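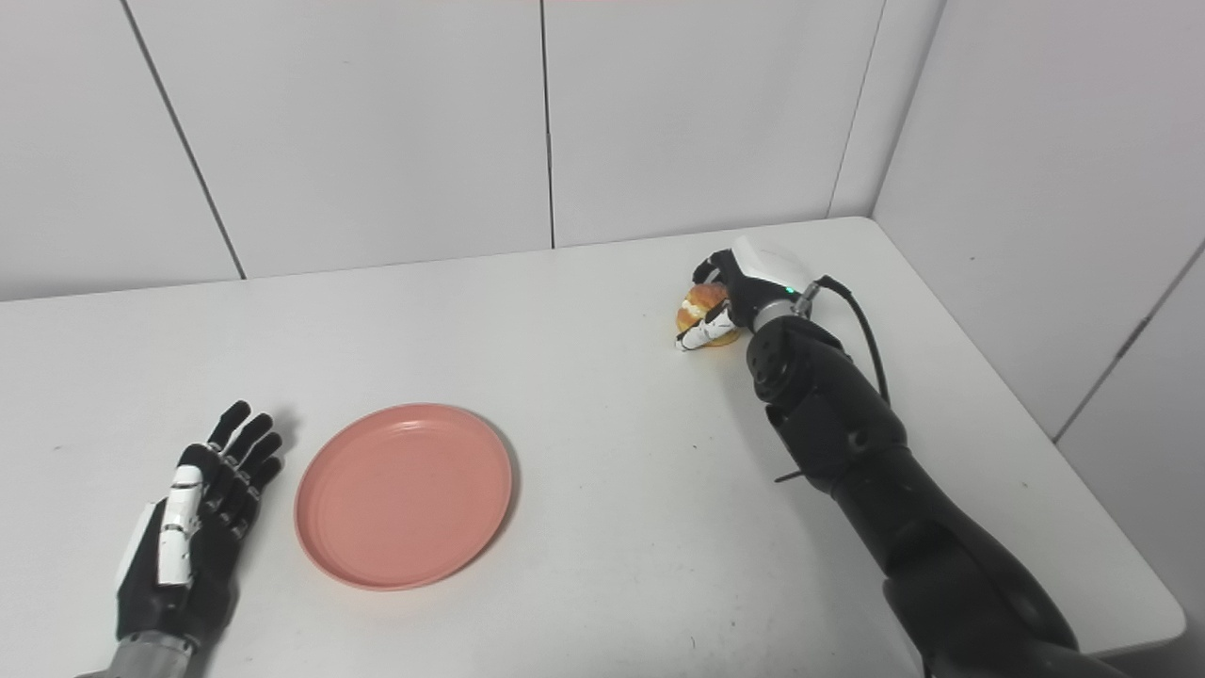 Hekley's old bakery on the harbor road will open its doors again on Wednesday, this time as a bun counter run by Tove Thygesen and Grethe Egilsson. The two have kept the name Kvaran from the last owners, along with the oven and the front window. Most of the rest is new, and that includes the tableware. Buns eaten on the premises will be served on small pink plates, shallow with a raised rim and a few faint rings in the flat center, set straight on plain white tabletops with no cloth or paper mat. Thygesen said the pair wanted something with color that would also stack well behind a narrow counter.

The menu is short. There will be a cream bun, a cardamom bun and a plain roll with butter, plus coffee and milk. Egilsson, who does the baking, plans to make 100 cream buns each morning to begin with and to bake a second batch only on Saturdays. The first trays are due out of the oven before the doors open at 11. When the buns are gone the counter will close for the day.

"I would rather sell out than have them sitting there at four o'clock," Egilsson said. "The cream is the part that suffers. A cardamom bun you can eat the next morning, and I often do."
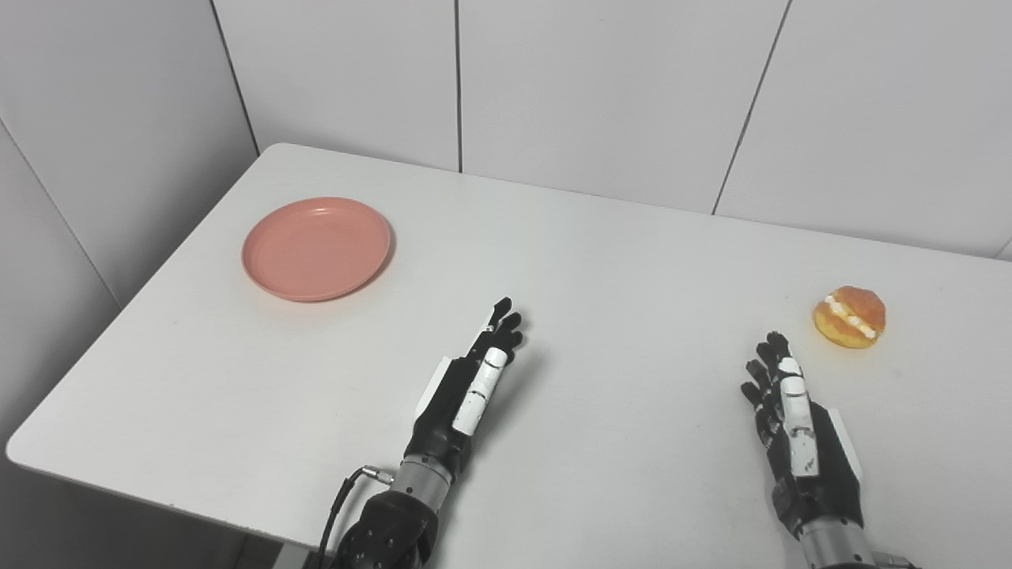 The cream bun is the one the two women have sold from a stall at the Kovard market over the past three summers. It has a glossy golden-orange crust and is split across the middle, with a band of white cream between the halves. The bun is on the small side, and Egilsson said that will not change. Customers at the market asked for a larger one, she said, and she tried it for most of a July before going back.

Kvaran will seat 11 people indoors. A bench outside is planned for spring if the town approves it. Buns to take away will go into paper bags or, for orders of six or more, into a flat box. Larger orders need to be placed by noon the day before, in person or by phone. There is no online ordering yet.

The building had been empty since the previous bakery closed. Thygesen and Egilsson took over the lease last winter and did much of the painting themselves, with the wiring left to Disiment, a local electrical firm. The oven needed a new door seal and a fan, but is otherwise the same one that was used before.

Parking on the harbor road is limited to 60 minutes during the day. Kvaran will be open Wednesday through Sunday and closed the other two days. Dogs are welcome at the outside door but not at the tables.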